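Home | Posts | Slides | Links

Counting ticks

I spent most of February at the bench in Gemmont with 264 ticks in little tubes of alcohol, every one of them to be sorted by species before lunch, according to Heriberto Palacios, who has never specified which lunch.

Telling adult ticks apart is fine. You look at the mouthparts, you look at the shield, you feel clever. Nymphs are another matter. They are the size and colour of a poppy seed, and the key we use asks whether the spurs are "moderately short", a phrase I have come to take personally.

Sang-wook Cho did the 154 from the Sornton paddocks in two sittings and disagreed with me on 30 of mine. We went through them again under the good microscope. He was right about most. I still say one was damaged in the post and could be anything with eight legs.

The Esberg samples arrive next, apparently with handwritten labels in pencil. I've asked for a darker pencil, and a chair with a back.
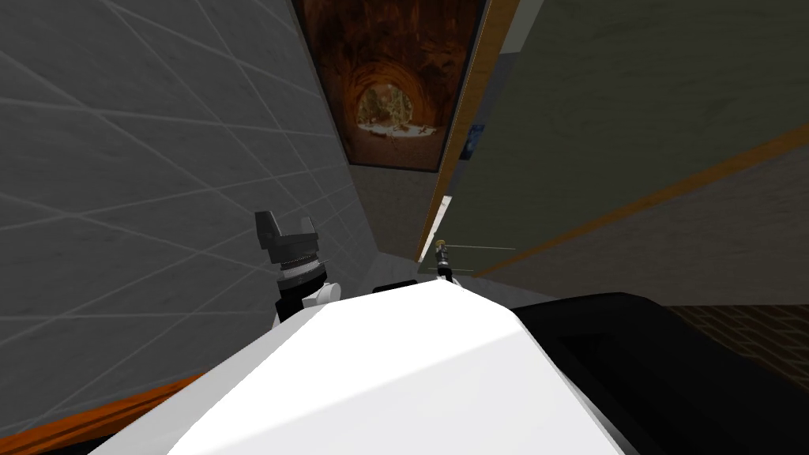
The chair has been approved. The pencil is under review.

Contact | © Counting Ticks | Back to top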